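3. 課題設計とデータ収集

3.1 授業の概要

本実践は、工学系学部2年次の選択科目「ロボット学習演習」の後半で行った学生プロジェクトである。受講者は小班に分かれ、手持ち式のグリッパを用いて日常物品の片付け動作を記録し、そのデータから把持動作を模倣学習させるまでの一連の工程を担当した。前半の講義では、座標変換、カメラ校正、行動クローニングの基礎を扱っている。課題の枠組みはMarsdenが作成した演習資料「Skeldale」を土台とし、記録の書式と評価手順を本学の授業時間に合わせて改めた。

記録場所は実験室に限定しなかった。実験室の机上だけで集めたデータでは背景や照明の変化が乏しく、前年度の試行では、机を替えただけで把持位置の推定が大きくずれたためである。そこで、各班が自宅、学生寮、部室などの居室を選び、家具や寝具の上でも記録を行うこととした。居室の使用にあたっては、居住者本人の同意を得ること、氏名や住所の分かる物を事前に片付けることを条件とした。

3.2 作業の手順

各班には共通の課題として「小物を箱に収める」動作を与えた。箱の大きさは指定せず、上面が開いていて、グリッパの指先が縁に当たらずに入るものを各自で用意させた。対象とする物品は、形状と硬さの異なるものを組み合わせるよう指示した。円筒、輪、薄いシール状のもの、中身の入った容器などが選ばれている。

1回の記録は、グリッパを物品の手前に構えた状態から始め、一つの物品を箱に入れて指を開いたところで終える。記録者は動作中に持ち手を替えず、把持に失敗した場合もそのまま記録を続ける。失敗を含む記録は削除せず、班の記録表に理由を書き添えて提出させた。図3に、ベッド上で行った班の作業環境を示す。
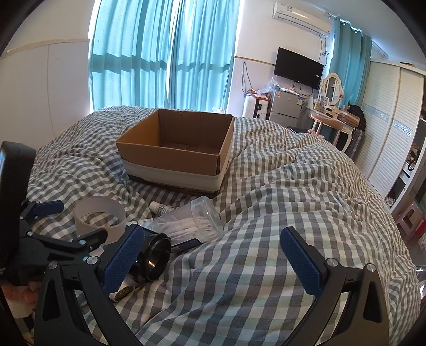
図3　寝具上での収納課題。左右の指の内側に青いパッドを備えたグリッパを手前に、段ボール箱を奥に置く。指の間に見える小物には、綿棒の入った透明容器、黒い輪、白い円筒が含まれる。

3.3 記録の内訳と選別

提出された記録は全班で500本であった。このうち、時刻情報の欠落や姿勢推定の途切れがあるものを除き、249本を学習に、123本を評価に割り当てた。残りは注釈作業の練習に用い、本稿の集計には含めていない。除外の判定は、二つの班が互いの記録を確認する方式とし、判断が分かれたものは教員が決定した。

選別の過程では、寝具上の記録に固有の問題がいくつか報告された。布の面は机と違って平らではなく、同じ物品でも置く場所によって傾きが変わる。薄いシールは指先が布ごと挟んでしまうことが多く、複数の班が、指を水平に近づけてから閉じるという手順を独自に追加した。また、横倒しの容器は口の向きによって持ち上げた際に中身がこぼれるため、把持位置を容器の中央に揃えた班と、口側を避けた班とに分かれた。この違いは学習結果にも表れており、4.2節で述べる。

当サイトでは利便性向上のためCookieを使用しています。閲覧を続ける場合は、Cookieの使用に同意したものとみなします。　[同意する]　[設定を変更]

3.4 学習環境と役割分担

学習には学内の計算機を使用し、班ごとに使用枠を割り当てた。画像の前処理と姿勢データの同期には、授業用に整備したスクリプト群「Civent」を用いた。学生が変更できる範囲は、画像の切り出し方、入力系列の長さ、学習率、打ち切り条件とし、ネットワークの構造は全班で共通とした。1回の学習に要した時間は約100分で、授業時間内には完了しない。このため、班は授業の終わりに条件を登録し、翌週までに結果を確認して報告書の下書きに反映させた。

役割は、記録、注釈、学習、評価の四つとし、7月の中間発表を境に交代させた。交代後の班では、注釈担当を経験した学生が記録に回ったことで、開始姿勢の不揃いが減少した。一方、記録表の書き方は班による差が大きく、失敗の理由が「すべった」の一語だけで、物品名を特定できないものもあった。次年度は、物品名と把持位置を選択式で記入する様式に改める予定である。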